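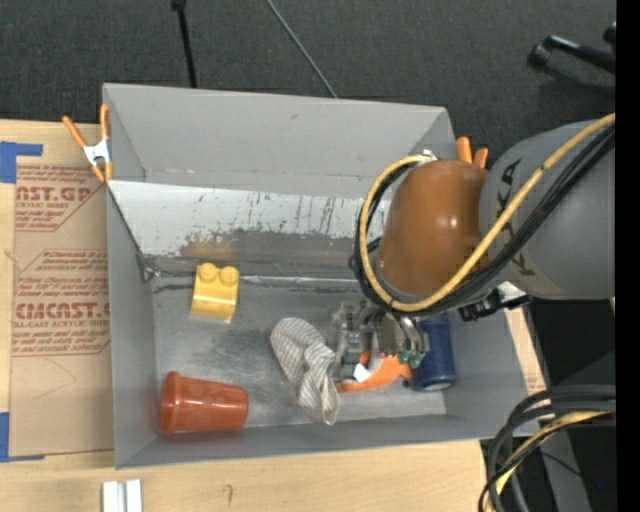

Search this site Search Enter keywords

Shared Workshop Builds a Sorting Arm for Small Household Things

January 2026
By Anju Grewal

Members of the Josora shared workshop have started to build a sorting station with a robot arm, and they plan to show it to the neighborhood in July. The project has the name Lurketti. It began last year as an evening hobby of Kuldeep Ahuja, a retired elevator mechanic, and now 18 members take part in it.

The goal is simple to explain. The arm must reach into a bin of mixed things, pick up one of them and put it in the correct place. At the moment the group practices with ordinary items such as a blue can, a plastic cup, a striped cloth and a yellow toy block. Later it should help with the donation shelf, where people leave many small objects in one box and somebody has to sort them by hand.

"In the beginning I thought the arm will be the difficult part," Mr. Ahuja told me when I visited. "But the arm does what you tell it. The bin gave us more work."

The first bin was a shallow kitchen drawer, and round things rolled out of it when the fingers pushed them. The present one is a large gray bin with higher walls. It is held with spring clamps with orange handles, so it can be moved or changed in a minute. Mr. Ahuja would like to fix it with screws. Other members prefer the clamps, as the position of the bin is still changing almost every week.

The gripper is metal and has green pads at the ends of the fingers. The group tried several pads before these. One kind was too hard and let the can slip, and another kind left black marks on everything. Cloth remains the hardest item. When it lies flat the fingers close on nothing, and when it is crumpled they sometimes take the cloth together with the thing beside it. A member who works in the evening team has written a small program which makes the arm lift a little, wait, and check the weight before it continues. She says it helps with the cloth but makes the whole work slower.

Cables were another subject of discussion on the evening I was there. They must have enough length for the wrist to turn, but a long loop can catch on the wall of the bin. The group now turns the wrist by hand through its full movement each time somebody changes the cables, and writes the result in a paper notebook on the shelf.

The project has cost $2175 until now, without the arm, which came second-hand from Perkutetti, a packaging company that closed one of its lines. The largest part of the money went for the gripper and the computer. Uniyal, the hardware store on the corner, gave a discount on wood and fasteners.

In the last full test the arm made 54 attempts and put 20 things in the correct place. Mr. Ahuja wrote both numbers on the workshop board himself. He expects a better result after the camera gets a new mount and the lights are changed, but he did not want to promise a number for the summer.

The next step is a clear guard made of acrylic sheet, which visitors can look through while the arm is moving. The members have not agreed yet if the guard should have a door in the front or lift up from the top. Until it is ready, only people who did the safety training can stay near the table during a test, and one of them must keep a hand at the stop button.

New members are welcome to join the project, also those without experience in programming. The group especially looks for a person who can sew, because they want a fabric sleeve to keep the cables together. Those who are interested can leave their name at the front desk of the Josora workshop during the evening hours.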